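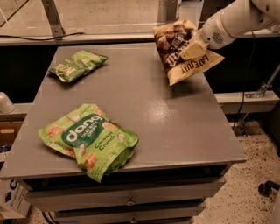

Aug 31, 2023

I put off the update for 70 days. Every evening the little box slid up in the corner of my screen, and every evening I clicked "remind me tomorrow" like I was swatting a fly. Then one night in July I went to bed, and my laptop went ahead without me.

I don't hate updates, I should say. I work from home doing the books for a few small businesses, and I want my computer patched and safe. What gets my goat is the way they're bundled. The security fix I need comes in the same parcel as a rearranged menu, a new "assistant" panel and a browser that's suddenly my favourite again (it isn't!). Why can't I take the one and leave the other?

My invoicing program is called Tultine. It's old and a bit ugly and I love it. After the update it opened to a grey window and sat there. I rang the support line at Sunholm, who sell it, and got Theresia Trummer, who was lovely and had clearly been having the same conversation all week. She told me which setting had been flipped back to default. Two minutes, sorted. Finding that setting on my own would have taken me till Christmas, as it had moved to a different menu and picked up a new name on the way.

And I'd lost a morning by then. I had 1136 unread lines in a log file I didn't understand, a client at Stergiou waiting on a statement, and a cold cup of tea.

People tell me to switch to something like Vakow, where it all lives in the browser and you never install anything. Fine, but then the buttons move while I'm using them! At least my laptop waits until I'm asleep.

So my modest proposal to the people who make operating systems: give us two queues. One for fixes, which can go in overnight with my blessing. Another for bright ideas, which can sit there until I've got a free weekend and the right frame of mind. Put my defaults back the way I left them, too. I chose those colours on purpose, and I'm still hunting for the one I had on the taskbar.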